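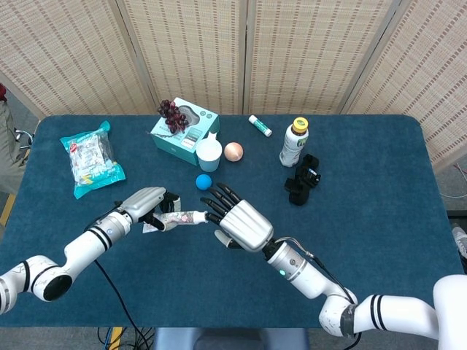 Blue-green table and woven folding divider.

# Fekska Folding Church Truck

Item no. 1674

The Fekska is a folding church truck for moving a casket between the hearse, the chapel and the viewing room. It opens and closes accordion style and stands upright in a closet or behind the front seats of a van. Ivcombe assembles it at the Drelldale shop and ships it ready to use.

## Details

- Frame: aluminum, silver finish
- Wheels: 6-inch rubber, swivel at both ends
- Brakes: foot-operated, two at the head end
- Shipping weight: 80 pounds, boxed
- Included: carry strap, bier pins, hex key, instruction sheet
- Warranty: 5 years on the frame, one year on wheels and brakes

The skirt is sold separately. It comes in burgundy, navy or ivory velour and attaches with snaps. Skirts made for the older Chang truck will fit, but the snaps at the foot end don't line up and have to be moved. We can do that here if you mail us the skirt.

## Setting up

1. Stand the truck on its wheels and undo the strap.
2. Pull both ends apart until the center lock drops.
3. Press down on the top rails to check the lock.
4. Step on both brakes before placing the casket.

Don't use the truck on stairs, on wet grass or on gravel. For graveside use, look at the wide-wheel version on the cemetery equipment page. Two people should guide the truck at all times, one at each end.

## Care

Wipe the rails with a damp cloth after outdoor services. Hair and carpet thread collect on the axles and should be picked out with tweezers. Put one drop of light oil on each caster stem every January. Don't oil the brake pads. If a pad gets oil on it, replace it.

## Parts

Wheels, brake pads, straps and bier pins are kept in stock. Center locks are made to order. Have the serial number ready when you ask about a lock. It is stamped on the inside of the foot-end rail. Trucks without a stamped number take the older lock, and we will need a photo of the hinge.

## Ordering

Funeral homes with an account can order by phone or by fax. Churches and cemeteries without an account may pay by check, and the truck ships when the check clears. Ask for So-ying Yip for orders and freight quotes, or I-hsuan Siu for parts and repairs.

Prices on this page took effect 1 October 2018. Freight is extra.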